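Teaching by Hand: Gallery from the Pitport Demonstration Room

The Pitport room is where Juvetti records the everyday tasks its robots are later asked to learn. Operators carry out each task themselves with a pair of hand-held grippers, and the recorded movements are passed to the training group. The pictures on this page come from the household objects series, which runs to 493 demonstrations in its present form.

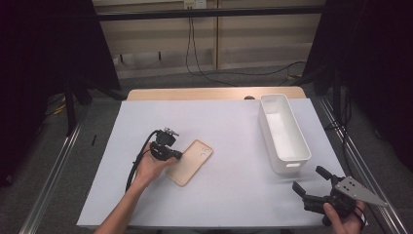

The household objects series was planned with the Maldonado office, which asked for items found in almost any home. Each task is kept short and is repeated by several operators, as no two people approach an object in quite the same way. A phone case laid flat, with an open white bin to the right of it, is a typical starting layout. The angle of the object is changed between recordings – sometimes only slightly.

Operators complete 70 practice runs before their work is added to the series. They are asked to move at a steady pace and to avoid correcting a grasp once the jaws have closed.
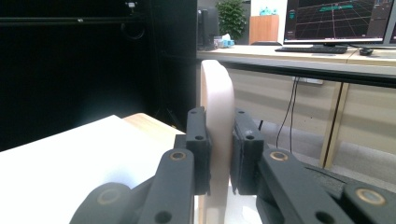 Recordings are reviewed on the day they are made. Of the first 252 submitted, almost 100 were returned to the operator with comments, mostly concerning speed. Reviewers also note any moment at which one hand passes in front of the other.
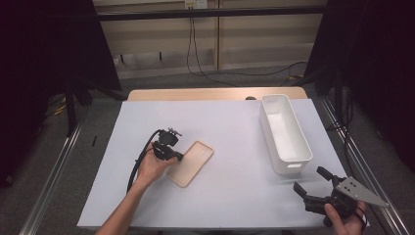 Yaneth Benavides
Head of Demonstration and Training, Juvetti

Both hands are recorded throughout, including when only one is working. The position of the waiting hand is part of what the robot must learn, and operators are advised to keep it relaxed and within reach of the table. A second series, prepared for partner sites in Asia, will open in January. Enquiries about visits may be made at the Pitport reception on Tuesday mornings.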